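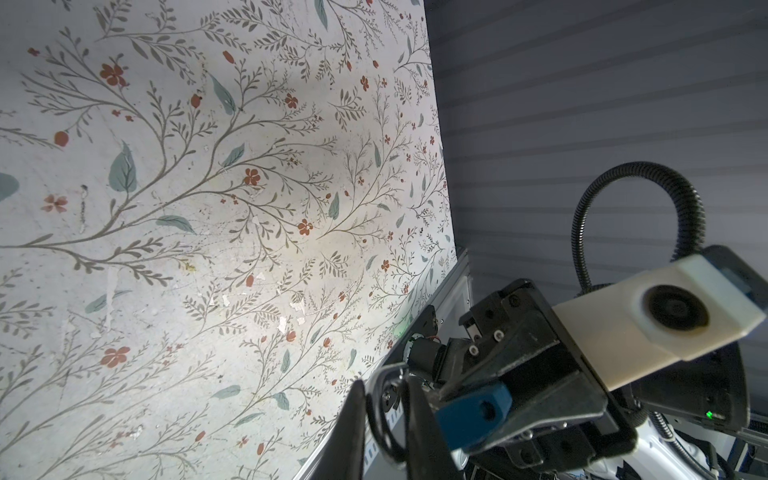

Priedītis

Minutes, methods meeting, Skistance wiping study
Saturday, small meeting room, 10:00. Taken by the author. Draft until the next meeting approves it.

1. Minutes of the last meeting

Accepted with one change. Under item 4, "the policy has learned to tell dirt from print" is replaced by "the policy scored higher on the printed panels than the baseline did." The first wording claimed more than the numbers did.

2. The result as submitted

The Skistance group presented the wrist camera result. A policy trained on 3641 demonstrations is asked to find marks on a patterned wall panel and pass a cloth over them. The test set is 197 trials. The group reports success in 117 of those.

The meeting asked what counts as a success. The answer was that the cloth touched the marked spot at least once before the time limit. It was pointed out that an arm sweeping the whole panel from top to bottom would meet that test every time it finished early enough. The group said the policy does not sweep. Asked whether this had been measured, they said it had been watched.

Agreed that "watched" goes in the write-up as "watched" and that no path length claim is made until the logs are processed.

3. The floral panel

Most of the discussion was here. The panel has branching stems, red blossoms, small red berries and teal leaves on an off-white ground, and its surface has white flecks, scuffs and chipped patches of its own, with faint stains besides. The worst cluster of pale scuffs is near the lower center in the wrist camera view. None of this was in the labels. The labels cover only the marks the operators put on.

So when the arm goes to a chipped patch, the trial is scored as a miss, and when it goes to an operator mark that happens to lie next to a chipped patch, the trial is scored as a hit. The group's position is that these cancel out. Several people present did not see why they should. There was no estimate of how many trials are affected.

A suggestion to buy a clean panel was not taken up. The argument against it was that real walls are worn. The argument for it was that at least one condition ought to have a known answer. Left open.

The glare was also raised. In the wrist view a bright patch of reflected light washes out part of the print near the center of the panel. The group thinks this makes the task harder and the result therefore more impressive. The other reading is that if the glare stays put relative to the fixture, the policy can use it as a landmark and find its way without looking at the marks much at all. Mark positions were drawn from the same template all through collection and testing, so this can't be ruled out from the data in hand.

4. The gripper in view

A good part of the lower right of the wrist view is the gripper assembly itself. Someone asked whether the policy reads the finger position from the picture and ignores the wall. The group ran a masking test with the assembly painted out and lost very little. They ran no test with the wall painted out and the assembly kept. The meeting considered that to be the more useful of the two and was surprised it had been skipped. It can be done on recorded images without booking the arm.

5. Comparison with Allholm

The draft says the method beats the Allholm baseline. The baseline was run on plain panels and 56 trials. The new policy was run on printed ones and 197. The group said the plain panels are easier, so the comparison is unfair to them if anything. This may be so. It is still two different tests. The sentence comes out of the abstract. It may go back in if the baseline is rerun on the floral panel with the same template.

There was some heat over this item and it ran past its slot.

6. Clisudari request

Clisudari would like to quote the 117 figure on its page. Declined for now. If they ask again, they are to be given the figure together with the definition of success from item 2, in one sentence, or not at all.

7. Actions

Wall-masked test on recorded images: Skistance group, before the next meeting.
Relabel the test trials on the floral panel to include existing wear, done by someone who has not seen the scores.
Shuffle the mark template and repeat as many trials as arm time allows.
Move the lamp for half of those. Write down where it was.
Author to circulate the old definition of success from the March protocol, which was stricter. Why it changed could not be established at the meeting.

8. Any other business

The arm booking sheet has two versions again. Use the one on the shared drive.

Closed 11:50. The submission stays on hold.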